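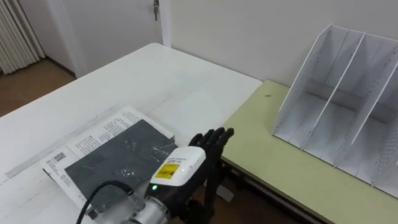 Gray cover, printed pages underneath, white table.

Threads > Home & Workroom
December 22, 2025 — Paloma Nguyen-Tran

OK so I've been sorting the back room since November and I have reached the paper stage. Furniture was easy. Boxes were easy. Paper is going to finish me off. Thread, probably a long one, get a snack.

First, the tables. Neither one matches anything. The big white one came from Tarek Rizk when he closed his print shop, and it had 20 years of work on it before I ever got near it. The greenish-yellow one is from Josteter, the used office furniture place out by the highway, and I bought it purely for the color. It's like the inside of a cucumber and I love it.

I did not measure. The green one sits a bit lower than the white one so you can't slide anything big across both. I knew about the height thing for a whole week before I admitted it to Angus Bolger, who helped me carry it up the stairs and had asked me TWICE if I'd measured.

Anyway the smudges. The white top has these long gray scuffs and one pale streak on the left side that I've gone after with dish soap, baking soda, one of those melamine sponges and a cleaner called Sulow that smells like a swimming pool. The streak does not care! My guess is old tape. Tarek says he has no memory of any tape.

If anybody has gotten old tape marks off a white tabletop without taking the finish with it, please tell me what you used. I am not putting acetone on it, Chia-jung Yip already scared me off that one.

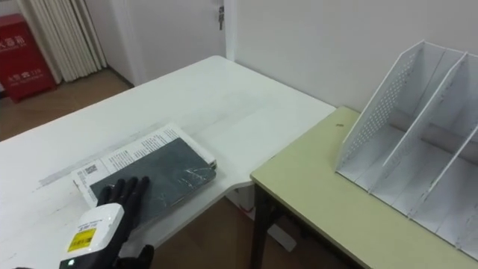

So, paper. My rule for this round is that everything gets put down flat on the white table one item at a time and I have to decide on it before the next thing comes out of the box. No "maybe" pile. The maybe pile is how I ended up with this room in the first place.

It's slow. I did two boxes yesterday and it took the entire evening, partly the rule and partly me stopping to read things (I found a manual for a Zirell paper trimmer I gave away years ago and read the whole safety section like a novel).

The thing I keep getting stuck on is plastic covers. Do you leave them on? Half my reference books have some kind of clear wrap and it's all gone crinkly, and you get glare off every wrinkle when the overhead light's on. But the covers underneath are in great shape, so clearly the wrap is doing something.

Trilok Sengar, who used to repair books for a living and is the only person I know with opinions on this, told me to leave it alone unless it's sticky or starting to smell. "You'll do more damage picking at tape than the tape is doing." Fine! Leaving it. I did pick at one corner before he answered though — sorry, Trilok.
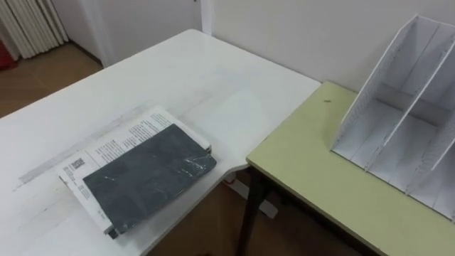
Dark book over the printed pages. White magazine file over on the green table.

About those magazine files, a couple of you asked in the replies. Plain white, nothing fancy, and I like them way more than binders. With a binder I have to punch holes and then I put it off forever. With a file I just drop the thing in and go make coffee.

What goes in the files: anything thin and floppy. Booklets, fold-out instructions, newsletters, stapled stuff. What doesn't: real books with a spine. I tried mixing them and the books squash the thin stuff down to the bottom, where it curls up and you never see it again.

Also I'm done sorting by subject. I did that last time and spent so long deciding whether something was "tools" or "materials" that I gave up. This time it's by size, with a list taped inside the door. Chia-jung thinks this is unhinged. She also has 4,000 unread emails so I'm not taking notes.
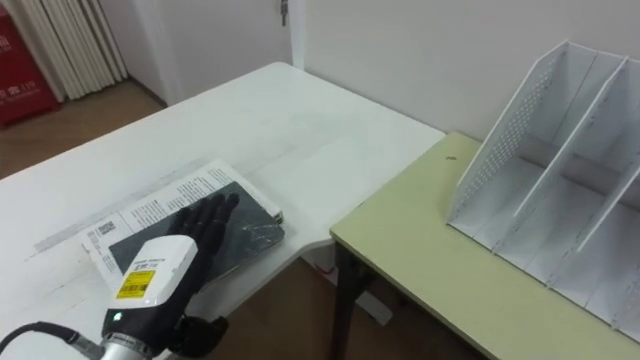 One more thing on stacking. I've started putting the bigger flat paper down first with the book on top, at a slant so a strip of the paper still shows. That way I can see what's under there without lifting everything. I do it with recipes too. Works great until you get to a third layer and then it's just a heap again.

And if there's a QR code on something, I leave that end sticking out. Some of these I do mean to scan someday, lol.

Still to do: four more boxes, the list for the door, and something under the legs of the green table to bring it up level. Angus says furniture risers, Kaplan Hardware has them in black. I kind of want to use blocks and paint them green to match.

Will I measure first? Asking for Angus.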